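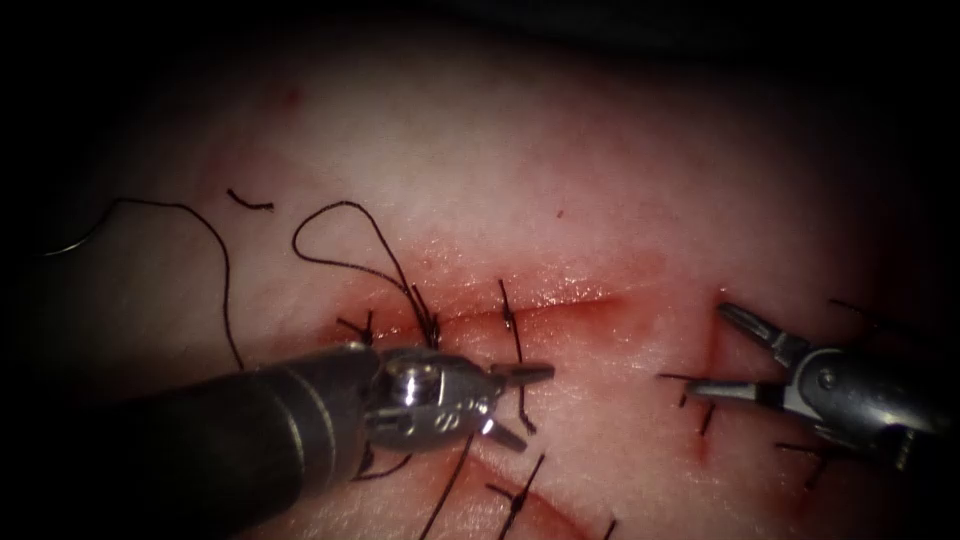

6.3 Vergleichsprüfung der Greifinstrumente am Nahtpad

Dieser Abschnitt regelt den Vergleich der Nadelhalter Burnel und Pralier an der zweiarmigen Station Juhl. Die Prüfung darf nur von eingewiesenem Personal durchgeführt werden. Einweisungen erteilt Anežka Tóth, Instrumentenlabor.

Voraussetzungen

Die Steuerung Dralline ist eingeschaltet und referenziert. Beide Arme stehen in Parkposition. Das Nahtpad ist eingespannt und befeuchtet. Für jede Prüfreihe ist Nahtmaterial derselben Charge zu verwenden.

VORSICHT: Nadel- und Backenspitzen sind scharf. Während der Bewegungsfreigabe nicht in den Arbeitsraum greifen.

Instrumente einsetzen

1. Bewegungsfreigabe an der Steuerung aufheben.
2. Instrument bis zum Anschlag in die Aufnahme des linken Arms schieben und verriegeln.
3. Vorgang am rechten Arm wiederholen.
4. Im Menü »Werkzeug« den passenden Instrumententyp für jeden Arm getrennt auswählen.
5. Handgelenk und Backen einmal über den vollen Weg verfahren. Ruckelt eine Achse, ist das Instrument auszubauen und zu kennzeichnen.

Hinweis: Eine falsche Typauswahl wird von der Steuerung nicht erkannt. Die Schließkraft weicht in diesem Fall vom Sollwert ab.

Prüfablauf

6. Schließkraft auf Stufe 4 einstellen.
7. Nadel aufnehmen, Einstich setzen und Faden durchziehen, bis 150 mm freie Länge verbleiben.
8. Knoten legen und festziehen. Fadenenden kürzen.
9. Schritte 7 und 8 wiederholen, bis 7 Knoten je Instrumententyp vorliegen.
10. Handgelenk um 90 Grad drehen und die Reihe in der neuen Stellung wiederholen.

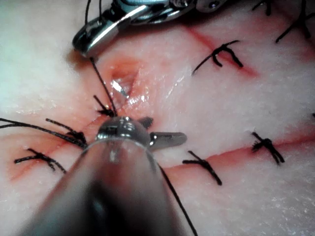

Die Fadenführung zwischen den Armen ist bei jedem Knoten getrennt zu bewerten. Maßgeblich ist, ob der Faden beim Festziehen in den Backen rutscht oder an deren Kanten ausfasert. Zur Beurteilung eignet sich die Ansicht der Handgelenkkamera, wenn der Faden wie hier von der Backenspitze des oberen Instruments schräg zum Handgelenk des vorderen verläuft. Lange lose Enden, wie links vom Handgelenk, sind vor dem nächsten Einstich aus dem Arbeitsbereich zu führen.

Hinweis: Verdeckt das Handgelenk einen Knoten, ist dieser erst nach dem Zurückfahren des Arms zu bewerten.

Protokoll und Abschluss

11. Instrumententyp, Seriennummer, Kraftstufe und Handgelenkstellung eintragen.
12. Rutschen, Ausfasern und Nadelverlust je Knoten vermerken.
13. Arme in Parkposition fahren und Bewegungsfreigabe aufheben.
14. Nadel im vorgesehenen Behälter entsorgen, Instrumente zur Reinigung geben.

Protokolle sind bei Tomás Brophy einzureichen. Unvollständige Reihen werden nicht gewertet und sind auf einem neuen Pad zu wiederholen.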